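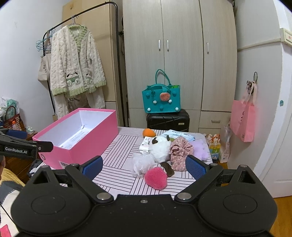 Lungile Chauke wants to know why a handout on good practice spends its first page on soft things when every standard on the reading list talks about payloads, speeds and stopping distances. She sent that in after the last session, and I've been chewing on it ever since, so let me start there and get to the housekeeping afterward.

The standards you read in November were written mostly with machines bolted to a floor in mind, and they are very good at that. A bath puff, a plush toy or a scrunchie won't break anybody's wrist. What soft things do is change shape under the fingers, and a rule like "confirm the grasp before lifting" becomes rather slippery when the object has no firm edge to confirm against. So we need house rules that sit underneath the published ones and cover the work we do in homes, with hand-held grippers, among people's belongings. The ones below come from the Elodero notes, which Zodwa Coetzee has kindly let me cut down (the full set runs to 482 lines, and you are welcome to all of them!).

## Before the session

- Get permission for the room, and then separately for the objects. People will happily lend you a bedroom and forget about the letter lying on the shelf.
- Look for anything with a name, address or account number on it. Turn it over or move it out of view.
- Wipe the finger pads. Check both sides for play at the joints, opening and closing 4 times with nothing between the fingers.
- Agree on one word that means stop. We use "hold."

## During the session

- One person speaks the task out loud and the other repeats it back. I know it feels silly, do it anyway.
- Keep two grippers from reaching into the same container at once unless the task sheet asks for it.
- Approach loosely gathered fabric and mesh slowly. If a thread catches, open the fingers fully and free it by hand. Pulling makes it worse, and it's somebody's scrunchie.
- Break after 30 minutes. Your grip changes when you're tired and so does your patience.

## Logging

Write down failed grasps along with the good ones. Zinhle Moodley and I went back through the Stalliva logs last term and found 19 entries that said only "dropped." Dropped from where? On the way up, or over the box? A log line should carry the object, the task, the stage and what you did next, in that order, so a stranger could follow it.

If you change the layout partway through, start a new entry. Small nudges count.

## For next time

Read the Grirkidau checklist and mark any rule you think cannot be tested. Then rewrite one of those so that it can be. Bring it on paper if you possibly can, because we'll be passing them around the table. Siyabonga Mthembu has the spare copies if yours has wandered off.

Lungile, I'd like you to go first.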